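Zeichnungsstandards gehören ins Büro, bevor das erste Modell angelegt wird

Im August habe ich ein CAD-Projekt übernommen, an dem vor mir vier Leute gearbeitet hatten. In der Datei lagen 800 Layer, 300 davon leer. Kagiso Chauke, der bei Dinwood die Haustechnik zeichnet, brauchte zwei Tage, bis er seine eigenen Leitungen wiederfand.

Ich halte das für ein Führungsproblem. Die Software kann Layer filtern, umbenennen und sperren, und das seit vielen Versionen. Wer im Büro keine Namensregel festlegt, bekommt eben vier verschiedene.

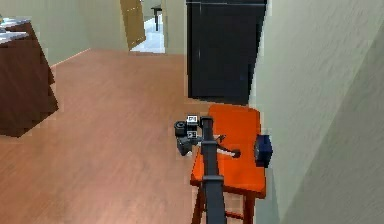
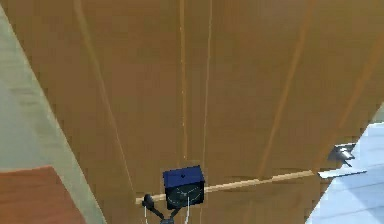
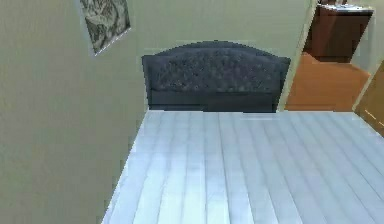
Oft höre ich, feste Vorlagen würden den Entwurf bremsen. Das Gegenteil ist meine Erfahrung – gebremst wird dort, wo vor jeder Abgabe jemand bis abends aufräumt. Eine Vorlage mit wenigen, klar benannten Layern reicht für die meisten Wohnbauten aus. Loan Trương pflegt unsere bei Nunine allein, Änderungswünsche gehen an sie. Wer abweichen will, soll vorher fragen.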